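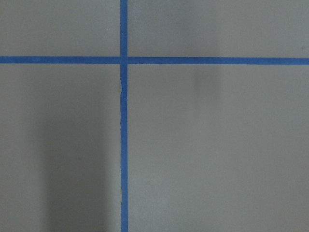 Zinash Asfaw told me to put the tape straight down on the table and stop worrying about it. She says blue tape comes off anything if you pull it slowly. I'd like a few more opinions before I do that.

I need to mark a table into squares so small kitchen things can be set out and grouped: mugs, bowls, glassware, odds and ends. It's for a household swap we do every November. The table is a borrowed folding one, seven feet long, and I have to give it back clean. The tape would go down Saturday night and come up when we finish the next day.

Is it okay to tape directly on the top, or should I cover it first? And how do you keep the lines straight over that length? Mine drift, and where I have to join two pieces I get a ragged spot.

Posted by Geeta Bhatt

Ho-yin Tseng
Cover it. Paper is cheap, somebody else's table isn't. One night is probably fine either way but I wouldn't risk it with a borrowed one.

Ya-wen Lui
We do this for the donation shelf at Perron. I'd go with brown kraft paper off a roll, pulled tight and taped underneath the table edge, then the grid on top of that. When you're done you fold the whole thing up and throw it out, tape included.

For straight lines, measure in from the long edge at both ends and make a pencil tick at each. Stick the tape down at one tick, unroll the full length in the air, pull it snug, and lower it onto the other tick. Don't press it down as you go, that's what makes it wander. Do the long lines first and the cross lines after. If you run out of tape partway, cut both ends with scissors and overlap them at a crossing, where the join won't show much.

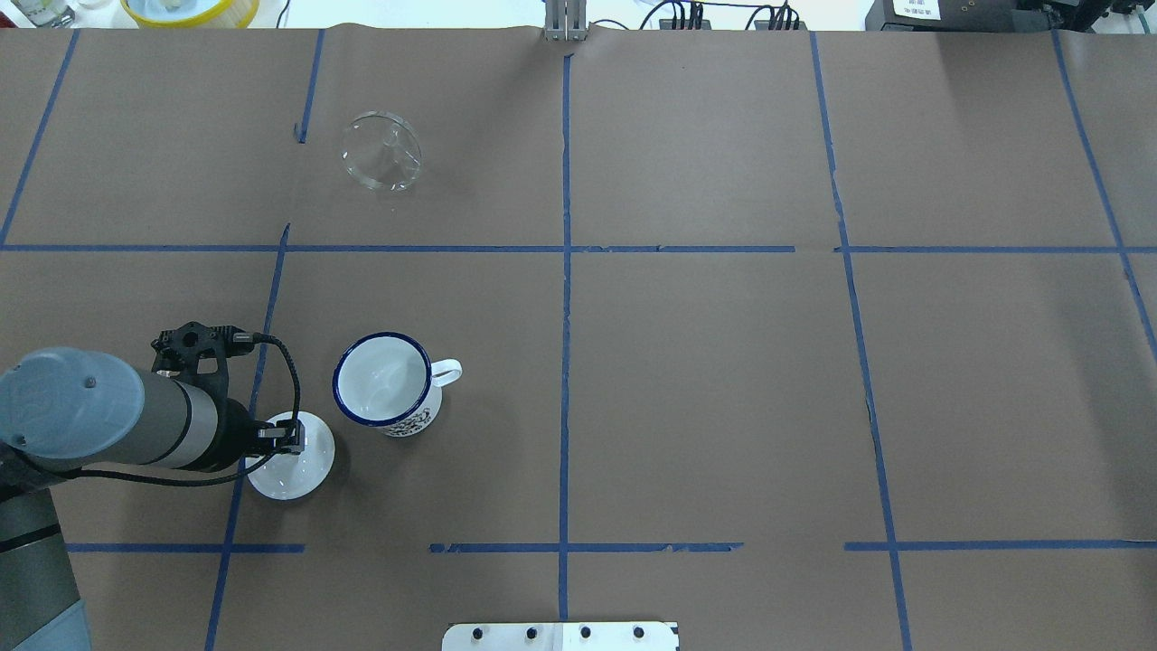
Cell size matters more than perfect lines. I started out with small squares and had to pull half of them up again. Now I make them big enough that a mug and a bowl can sit side by side in one, like the blue-rimmed mug and the white bowl there, and you can still get hold of a handle. Clear glass is the one thing to watch. That little glass dish is not much more than an outline on the brown paper, so put glassware toward the front or stick a label next to it. And the squares don't have to match. Leave a couple of wide ones for plates.

Pao-chu Tseng
Agree with the paper. I left tape on a painted table over a hot weekend once and it took 2 chips of paint off with it. Also press down the ends of each strip last thing before people arrive. Sleeves catch on them.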